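Workshop notebook, glue and paste trials
July 5, 2020

Right, back to the wheat paste. The last batch from the Sollmont flour went off before I'd used half of it (grey skin on top, smelled like an old flannel), so I've started again from scratch and I'm writing it all down this time so that whoever picks up the Hanside albums after me doesn't have to guess!

Recipe as made today: 30 g flour, 195 ml water, cold to begin with. Whisked it smooth in the small saucepan, then let it stand while I cleared up. Low heat after that and stirring the whole way, and I do mean the whole way, I stopped to answer the door and got lumps. Pushed it through the tea strainer and most of them went. It thickened rather suddenly and turned a bit see-through at the edges, and I took it off there and gave it 2 more minutes of stirring off the heat. Left to cool with a circle of baking paper pressed on top, no skin at all, very pleased with that.

Tested on offcuts of the Buvinik endpaper first. Straight from the pan it's far too stiff and drags, the brush leaves ridges you can see through the sheet when it dries. Let down with a splash of water it goes on like single cream and the paper relaxes nicely. It does stretch, mind, and more across than along, so check the grain before cutting anything you care about. I didn't, and the first hinge came out with a wave in it.

The Fernandes starch is next. It's dearer, and I remember it being whiter when dry, but the notes from November only say "nice", which is no help to anyone, me included. Same quantities, same pan, same brush, so it's a fair go.

Pressing: 40 minutes under the heavy boards between blotters, then changed the blotters and left it overnight. Don't skip the change. The ones I was lazy about cockled along the spine edge, and I had to damp them and start over.

Bench paper is the plain matte brown, smooth side up, and I'm sticking with it over newspaper (ink came off on a damp hinge last month, never again).

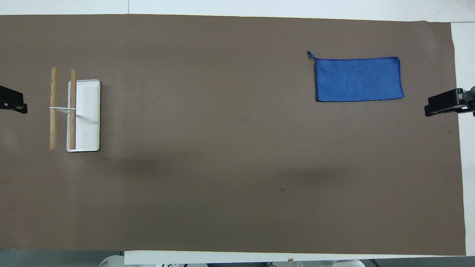
Still to do

Make up the Fernandes batch and label the jar properly, with the date on the jar and not the lid, as lids wander.
Re-cut the wavy hinge, grain running head to tail.
Try the thinned paste on the album cloth, a scrap from the back board will do.
Order blotters, the thick sort.
See if the fridge jar is still all right by the end of the week, and sniff before stirring.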